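Storkgate Math Evenings: progress report to the Policarpio Fund

Period covered: October through January
Prepared by: Dindo Cabanatuan, program lead

1. Where we are

The family math evenings are now running at both sites, Storkgate and Urgate. Storkgate opened in October as planned. Urgate opened in November, a month late, after the branch library changed its closing time and we had to find a different room. We are using the upstairs reading room there until spring.

Enrollment stands at 320 children across the two sites. The target in the grant agreement was 200 by the end of January. Most of the extra sign-ups came from Urgate, where two elementary schools sent our flyer home with report cards.

Attendance dropped in December and came back in January. We expected a dip around the holidays but not one that size. Next year we will stop a week earlier and add the week back in February.

2. What the evenings look like

Sessions start at 5:30 p.m. and run for an hour and a quarter. Families eat first, then split by grade. The younger group works on counting, comparing and simple shapes. The older group works on fractions, area and volume. Parents stay in the room and are given a card with the same problems in English and Spanish.

The volume unit has been rewritten. The first version relied on worksheets with drawings of stacked blocks, and many fourth graders could not tell how many blocks were hidden at the back. The new version has them build the stack first and draw it afterward. It takes longer, so we cut the page on unit conversion.
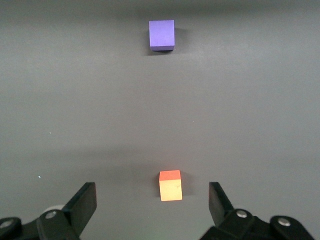
Small cubes on a gray surface.
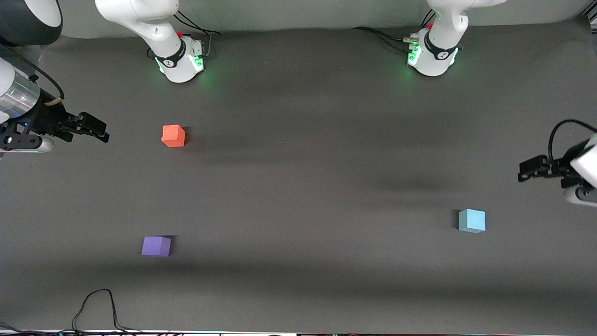
The fractions unit is unchanged except for the homework, which is now one page instead of three. Return rates at Storkgate went up after the change. We do not have a full set of numbers for Urgate yet and will include them in the spring report.

3. Staffing

We have 2 paid coordinators, one per site, and both have signed on through June. Tutor turnover is higher than we would like. Several of the college students who started in October had class conflicts in the new semester. Replacements have been trained for Storkgate. Urgate is still short on the older group, and I have been filling in there myself.

4. Budget

Spending is under plan in printing and over plan in food. The food line was set for the original enrollment target and will not hold at the current numbers. We ask the Fund to approve moving $800 from printing to food. No new money is requested.

The van contract with Jatbridge was renewed at the same rate. Pickups at the second Urgate stop were late twice in January, and the driver's route has been changed.

5. Next quarter

Spring assessments will be given in March at both sites, using the same form as in the fall. We also need to settle on a room at Urgate for next year. The library has offered the reading room again, but it has no sink, and cleaning up after dinner there takes most of half an hour.

The signed attendance sheets and the printing invoices are attached separately.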